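Clunness cable and grip kit: a review from a home build

I've had the Clunness kit on our humanoid since December, and I love it! Woo-jin Yoon and I work on the fridge door most evenings.

1. Cable ties and tags

Easy to fit, easy to undo, and I can finally find a connector without swearing.

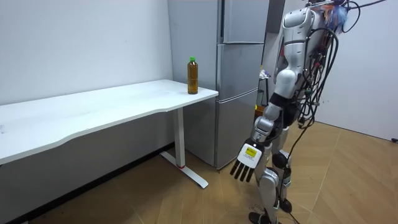
2. Grip routine

My favorite part. Fingers go in the door gap, thumb stays flat on the front (70 lines of setup, worth every one).
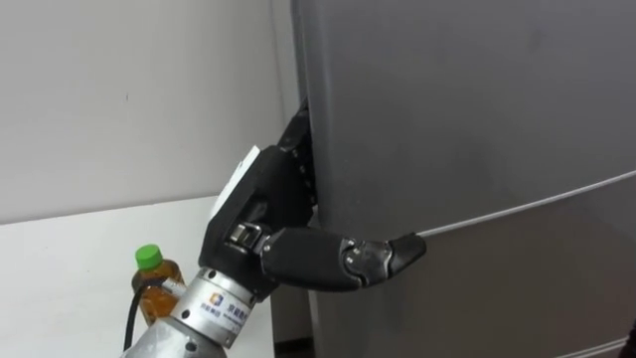

Fingers in the gap, thumb on the door.

The open-hand approach took us longer to tune, and the manual skips it. I'd still buy the kit again.

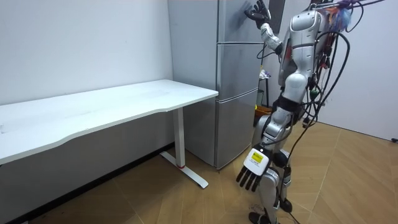

Right arm up at the top compartment.

Recent reviews
Stevamgate wrist mount
Tedum bench supply
Seok 96 servo tester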